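Última actualización: 17 jun 2021

Cuaderno del taller de rendimiento, Plikeck

Sigo con los cornerbacks del Urnora, que me tienen entretenido y un poco desesperado (con cariño). Volví a pasar las jugadas del partido contra Zepeda, 309 en total, y el etiquetado de coberturas ya va bastante mejor: el script confundía la zona con la individual cada vez que el safety bajaba tarde.
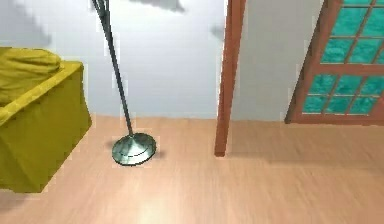 Sillón amarillo y lámpara de pie.

Braulio Alvarado me insiste en que separe los snaps de tercera oportunidad, y tiene toda la razón. Salen 70, y en 24 el esquinero gira las caderas antes de tiempo. ¡Eso se entrena, y se entrena bien! 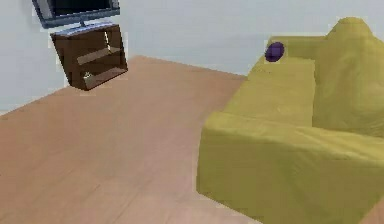 Pendiente para julio

Repetir el ejercicio de retroceso a 5 yardas con los sensores Werkley, pero calibrados en césped; los valores de la pista cubierta no me convencen nada. Braulio, si lees esto, apunta también el calzado de cada jugador, que la otra vez se nos pasó y luego no había manera de comparar.
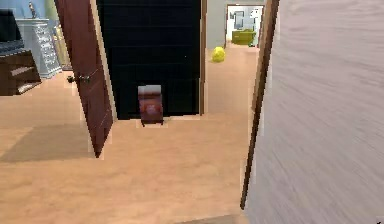

Puerta abierta y suelo de madera.

Queda por revisar la jugada del segundo cuarto en la que el receptor corta hacia dentro. La he marcado con asterisco en la hoja grande.

Contacto: taller Plikeck | © 2021 | Volver arriba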